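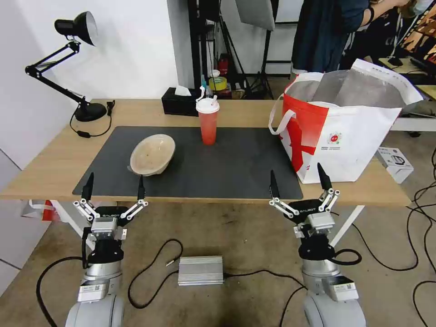
Lunch leftovers on my desk mat, bag at the ready.

I eat at my desk way more than I should, so I've got clearing it down to a quick routine (my friend Selma Vasić swears hers is faster – we'll see!). Start with the drink. Keep the lid on, hold the cup low down and carry it to the sink before you touch anything else, then pour out what's left.

Next comes the bowl. Scrape it, rinse it and leave it to soak while you do the rest.
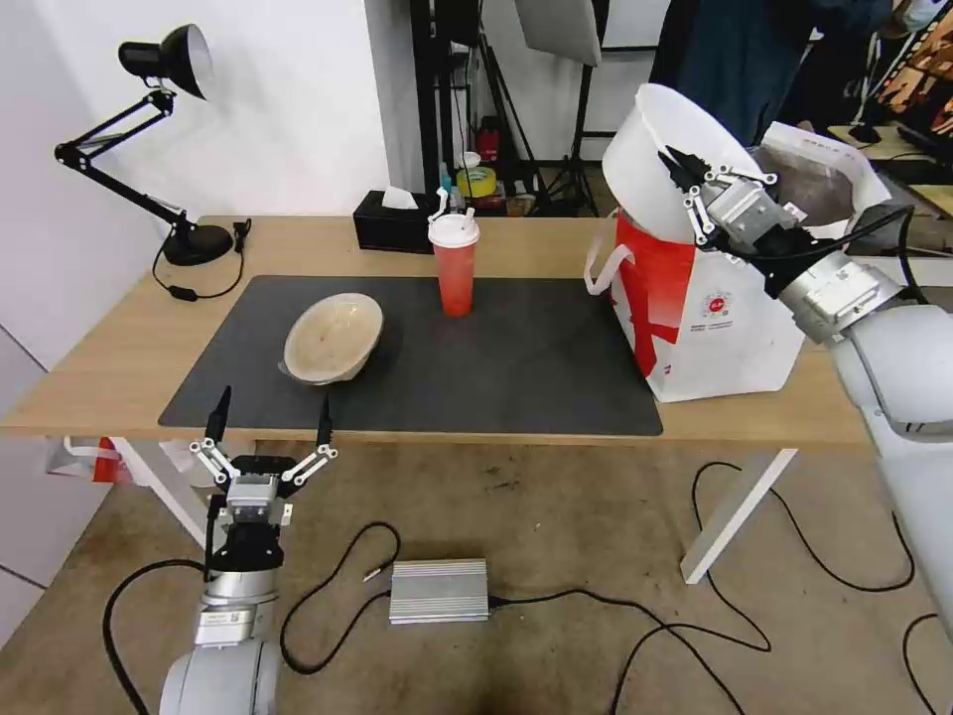
Now open the bag up wide and drop in the used tissues, napkins and wrappers. Don't cram it – up to 66 percent full is my limit, or the handles start to dig in. Tie up anything drippy in a smaller bag first.

Last, wipe the mat from back to front with a damp cloth, lifting the lamp cord as you go, and let it dry before the laptop comes back.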